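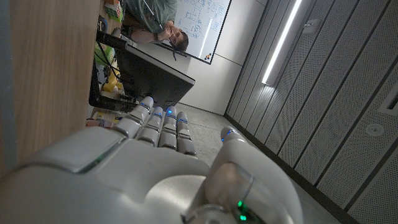

Does the robot know what a cup is before you start? Mervin McIntyre wanted to know, after reading our last page on factory machines. No, it doesn't. It has to be shown, and a person has to do the showing.

There are two main ways of doing this.

Showing by hand

The first way is to take hold of the robot's arm and move it yourself. The motors are set so that they go slack and let you push. You guide the hand to the cup, close the fingers, lift, and put the cup down somewhere else. All the while, the robot's computer is recording how far each joint has bent. A joint is a place where two parts meet and move, like your elbow or your knuckles.

It is a bit like a teacher holding your hand to help you write a letter S.

Showing by remote control

The second way is to stand back and steer. Some people use a joystick. Others wear a glove with sensors in it, and when they curl a finger, the robot curls the same finger. This is called teleoperation. "Tele" means "far off", as in telephone.

Gloves are handy for robot hands with fingers and a thumb, where there are a lot of joints to move at once. They take practice, though. The robot's thumb may not sit quite where yours does, so you can't feel your way. You have to watch.

Why once is not enough

At the Mirnham workshop, a robot called Hajdu was taught to put a lid on a jar. The team showed it the job 70 times. They moved the jar a little each time – left, right, nearer, further away. If they had left it in one place, Hajdu would only have learned to reach for that place.

Each go is called a demonstration. Of those 70, the team threw away 17, mostly ones where the lid was dropped. A robot will copy a mistake as well as anything else.

After that the computer looked for what the good demonstrations had in common. Then Hajdu tried by itself, with a person standing near the stop button.

Try it yourself

You need a friend, a scarf, a plastic cup and a table. Your friend is the robot and wears the scarf as a blindfold. Guide their hand to the cup and back 15 times without talking. Now let go and see if they can do it alone. Then move the cup and ask them to try again.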